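EARLY NUMBER LEARNING: PLAY MATERIALS AND HOW TO USE THEM
Handout 4: Matching numerals to quantities
Prepared by Dagný Fogh for the Nellance course for early years assistants
Revised Aug 29, 2025

Welcome back, everyone, and thank you for the lovely pile of observation sheets from last time. I read every one of them on the train (some of them twice!) and I have written little notes in the margins, which you are free to argue with. This handout goes with the session on matching puzzles. Please keep it in your folder behind the one on sorting and lining up, as we will be going back and forth between the two.

Where we are

Last time we talked about the difference between saying the number words and knowing what they stand for. A child can sing all the way to ten on the stairs and still hand you a fistful when you ask for four crackers. That is perfectly ordinary, and it is a happy place to be starting from. The written numeral is a third thing again: a shape that has to be tied to a word and also to an amount. Matching puzzles are one of the nicest ways I know to let children work on that tie at their own pace, with something solid in their hands and no grown-up hovering too close.

The material

The kind we use is a shallow wooden tray with tiles that come in pairs. One tile carries a numeral, its partner carries that many small pictures, and the edges are wavy so that neighbors lock together. 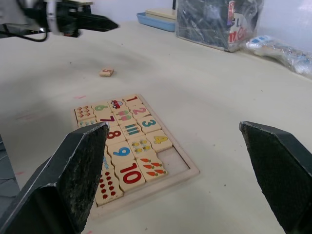
Fig. 1. Number-matching tray with numeral tiles and picture tiles.

Spend a minute with the pictures on the tiles before you ever bring a tray to a child. One goes with a single car, two with popsicles, and then there are the hearts, the bees, the carrots and so on. You will want to have the words ready, and you will want to know which pictures set out their amounts in tidy rows or columns. Six small things in a neat grid are much easier for a child to take in at a glance than six things scattered about, and ten dots in two columns invite a child to see five and five. We will come back to this under "seeing without counting" in the next handout, but do start noticing it now.

Setting up

Choose a plain, clear surface, with room beside the tray for the tiles to lie face up once they are out. I like a light-colored table for this, but a mat on the floor is every bit as good, and some children will only settle on the floor anyway. Sit next to the child and not across the table, so that you are both looking at the numerals the same way up.

That last point sounds fussy, I know, but I have watched plenty of kind and capable adults present a puzzle from the wrong side.
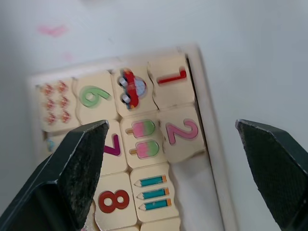
A numeral lying on its side is a different shape to a three-year-old, and a 6 and a 9 can trade places altogether if the tray gets turned around. With an older child you can make a game out of this. With a child who is just beginning, turn the tray so the numerals stand upright and leave it there.

A first session, step by step

Take out only the low numbers, one to three, and put the other tiles away where they won't tempt anybody.
Name each numeral once, in an ordinary voice, and trace it with your finger.
Pick up a picture tile and touch each thing as you count it. Go slower than feels natural.
Ask, "Which one does this go with?" and then wait. Count to yourself if you need to. Waiting is the hard part, and we will be practicing it in pairs.
If the child picks the wrong partner, count the pictures together again and leave the word "no" out of it.
Stop while it is still fun, even if that means two tiles and a wander off to the sand tray.

A word about the edges

Nurhan Bayram asked in February whether the wavy edges make the puzzle too easy, and it's a very fair question. On some sets a child can pair the tiles purely by shape and never look at the numerals. Try the pieces yourself before the session and see how far shape alone will take you. If it takes you a long way, cover the joining edges with a strip of paper now and then, or play away from the tray altogether: hold up a numeral and ask for that many buttons.

For next time

Watch one child with a matching puzzle and write down exactly what is said and done, in plain words. One page is plenty. Read the Statden chapter on one-to-one counting, as far as page 70. Bring a number puzzle from your own setting if they will let you borrow it, and please put your name on the tray.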